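Koster Match Ball, size 5

The Koster is supplied to clubs in the Dolel league for competitive fixtures. Each ball is hand-checked for weight and bounce before dispatch.

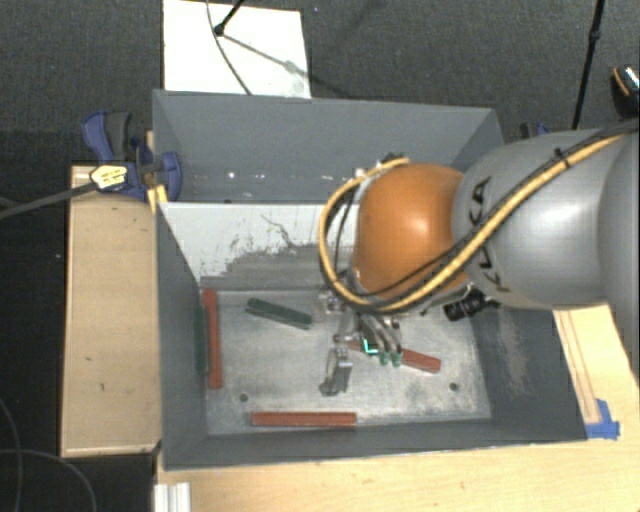 Balls are sold singly or in sets of 11, with a pump included – spare valves are ordered separately. Orders are packed at Iltholm. Net bags are available under code 733.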